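Notes from the big table
Atedley Residents' Newsletter, 11th May

A few of you have asked what I've been up to since I stopped doing the book swap, so Funmilayo Briggs (who edits these pages and is very patient) has given me a bit of room to tell you. I've been teaching robots to tidy up! Well, I've been helping to collect the examples they learn from, which is a slower business and involves a lot of picking things up and putting them down again.

The project is called Olaniyan and it's run by a small firm called Rindia. You hold a gripper in your hand, a bit like a litter picker with ideas above its station, and it has a camera on it. Then you do an ordinary job with it, and the recording becomes one example. My job this month is the computer mouse. Go to it, close the fingers, lift it, set it down somewhere else, start again. They want 3000 goes at it by September and when I last looked at the board we had 2568, of which 371 are mine – I'm rather proud of that.

I thought it would be dull and it isn't, quite. You start to notice how you do things. I come at everything from the right, apparently, and I've been told to mix it up a bit, so now I shuffle round the table between goes like someone looking for their glasses. 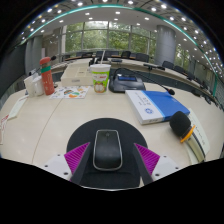
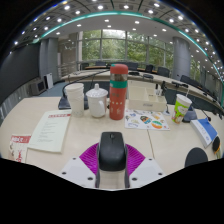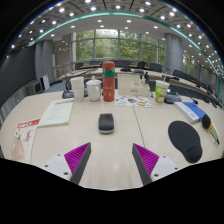
All three are from the mouse job.

The mistakes get kept as well, by the way. If you fumble it you carry on and have another try, and that goes in with the rest. I found this very cheering after my first morning.

Next up is cups, over at the Darkthorpe office, and they could do with more hands. No computer knowledge needed (I have none), only steady wrists and a bit of patience. Ring Funmilayo if you fancy it and she'll pass your name along. Bring a cardigan, as I find it chilly standing still.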